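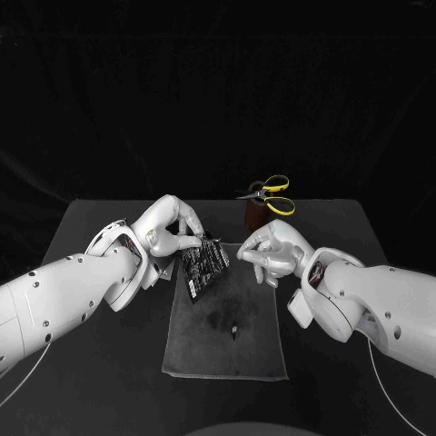 What do you put under a bare circuit board when you're working on it?

Asked July 2022

I've started fixing up old control boards on a table in the den and I can't settle on a surface. Right now it's a piece of dark gray felt I cut from a bigger sheet. It's soft, it doesn't scratch anything, and small parts don't bounce off it and vanish under the couch. But the cut edge is fraying and the middle has picked up smudges I can't brush out. Also my brother-in-law says felt is a terrible idea because of static and now I'm paranoid!

I was looking at the Mekoteck mat (the 11 dollar one) but I can't tell if it's any good. Do I need a real mat, or can I keep the felt and just be careful? And how do you all keep track of the tiny screws? I lost two last weekend and found one in my sock.

3 answers

Answer 1 – 82 votes

Your brother-in-law has a point. Felt is nice to work on but it can build up a charge, especially if it's polyester and your house is dry in winter. I used a felt pad for years and got away with it, then had a memory board die on me and never did find out why, so I switched. Get a static-dissipative mat with a snap on the corner, clip the ground cord where the instructions tell you, and wear the wrist strap. Hold boards by the edges or a corner, and keep your fingers off the metal contacts. Unplug everything first, obviously.

For the screws I do like the dark background. A silver screw on dark gray shows right up. I keep a cup at the back of the table and every screw goes in it the second it comes out – no setting it down "just for now." If there are different lengths I tape them to a sheet of paper and write where they came from.

Answer 2 – 11 votes

I just use the antistatic bag the board came in lol. Never had a problem

Comment: Careful with that, the outside of some of those bags is conductive. Fine for storing a board, don't power one up on it.

Answer 3 – 2 votes

Can't speak for Mekoteck, I have a Cesico mat and it curls at one end. For the fraying, trim it with pinking shears. Muffin tin for the screws.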